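The butter factory at Tendale opened in 1885, when the only way to get cream there was by horse and cart. Farmers from as far out as Bistlow left home at 4 am to beat the heat. By the time the railway came through, the factory had 95 suppliers and a second churn.

Most of the old dairy towns in this part of Victoria tell a similar story. The factory set the hours, paid the wages and sponsored the footy club. When it shut, the bank went next, then the baker.

Tendale has held on better than most. Pascal Le Goff bought the empty building with his wife after 20 years of making cheese for other people, and they now take milk from four farms along Nistor Road. Their washed rind, Stiltalmont, is sold at the Wednesday market and in a handful of Melbourne shops. The cheddar pays the bills. 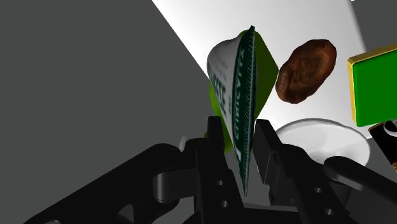

Can a small factory still make a living from cheddar?

Le Goff says it can if the milk price holds and the ageing room stays full. He keeps 801 wheels on the shelves and sells nothing under nine months old. Power is his biggest worry, ahead of wages.

The original brick chimney is still standing, and the council has put up a sign beside it. Inside, the floor slopes to a drain cut for the first churns, and the staff hose it down every arvo. A second ageing room is planned for the old boiler house, with space for another 75 wheels. Work starts in February, once the roof has been replaced.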